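Week whatever of the new setup

June already. I keep saying I'll write these up properly and then it's 11 at night and I have 30 minutes, so. Fast one.

For anyone who missed the last post: I used to pick and pack. Eight years of it at the Brultstead warehouse, groceries mostly, snack boxes, cartons, all the small stuff that goes in mixed orders. In spring they put in the Pravuvis arms on the two busiest lines and those of us on the lines got a choice. Go to night loading, or go on the "teaching" side. I took teaching. So did Hadi Dabbas, who trained me when I started and can still pack a mixed tote faster than anything with a motor in it.

Teaching means you do the job with the grippers on your hands, over and over, and the arms are supposed to learn from it. Pick up, turn, put down. Groceries on a tablecloth at a house table, because the arms need to see more than gray conveyor. Same moves I did for eight years except now I'm pinching everything like a lobster.

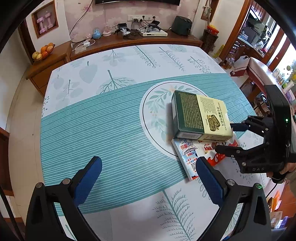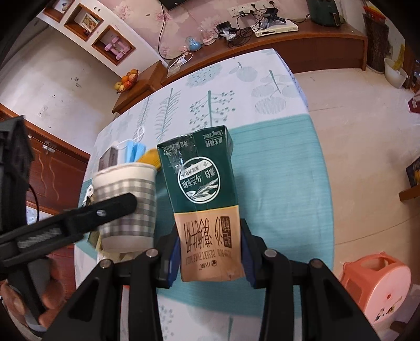

What's changed for us. Pay is the same, I'll say that first because everyone asks. Hours are better, done by 4 most days. My back is better. My wrists are worse. The tool isn't heavy when you pick it up, it's heavy at 2 in the afternoon. We asked for longer breaks and got them, sort of, if the batch is on schedule.

The target is 70 good runs a shift. I got 74 once and was stupidly pleased with myself, then found out a bunch got thrown out for going too fast. Too fast! Eight years of being told to speed up and now there's a guy with a tablet telling me to slow down and make my hands "readable". Hadi thinks that's the funniest thing he's ever heard. He's slow on purpose now, hums while he does it.

Stuff I miss: talking. On the line you could yell across at people all day. Now it's two of us at a table and you kind of go quiet, you're concentrating on where your fingers are. Also lunch is weird, the night loading people aren't there and the ones left on the lines look at us like we switched teams. Maybe we did. Reddy from line B asked me straight out if I was training his replacement. I said I didn't know. I dont know. They told us no more cuts this year, and that's as far ahead as they'll talk.

The arms themselves are OK. Good at boxes, terrible at anything floppy. There's one the crew named Ludik that drops bags of chips so often that people clap. Somebody has to stand by and pick up after it, and that's a job too I guess, but it's a worse job than the one it replaced. Standing there waiting for a mistake. I did a few days of it to cover and teh time just doesn't move.

Anyway. They want people to sign up for a course, how to check the runs on a computer and mark the bad ones. Up to 2 evenings a week, paid. Hadi says he's too old for it, he isn't. I put both our names down and haven't told him yet.

More when I've had some sleep. If you work somewhere that did this a while ago, write me, I want to know what year two looks like.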